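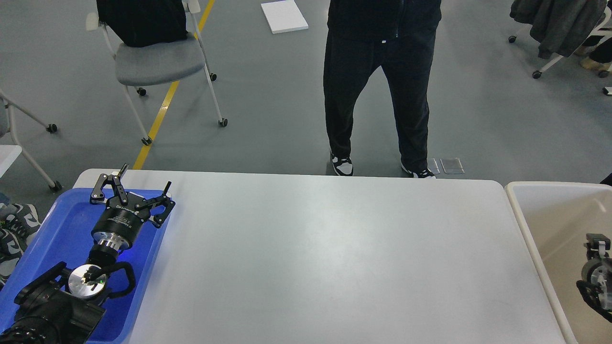 Reviews > Streaming & TV

Stinard Sports Pass: six months on the couch with it

23 November 2018

I signed up for the Stinard pass back in May, mostly for the netball and the lower-league footy that free-to-air never bothers with, and I've had it going nearly every weekend since. So this is a proper long-haul review, not a free trial one!

First up, the good stuff. The picture is lovely. I'm on a pretty ordinary connection out here in Sandoval and it hardly ever drops to the blurry setting, even on Saturday arvo when the whole street must be online. Replays go up within the hour, and you can hide the scores (hallelujah) so the home page doesn't spoil a match you were saving for after dinner.

The library is bigger than I expected too. When I last looked it listed 3,610 full replays, including a heap of old cycling from the Flerden tour, climbs and all, and I've lost whole evenings to those. The commentary on the older ones is a bit tinny but I don't mind that.

Now the grumbles. Search is hopeless. Type in "Stemunden" and you get every club with an S in its name before you get the Stemunden rowing, and the favourites list forgets its order whenever the app updates. The telly app is also slower than the phone one, so I've started casting from my phone and leaving it at that. You only get two screens at once as well, and in our house that means arguments by the second quarter.

I did email support about the favourites thing. Friendly reply, no fix yet.

Would I renew? Yeah, I have already. If you only follow one big code you're probably covered elsewhere, but for the odds and ends it's been great value. Four stars from me, and I'd bump it up if they sorted out that search.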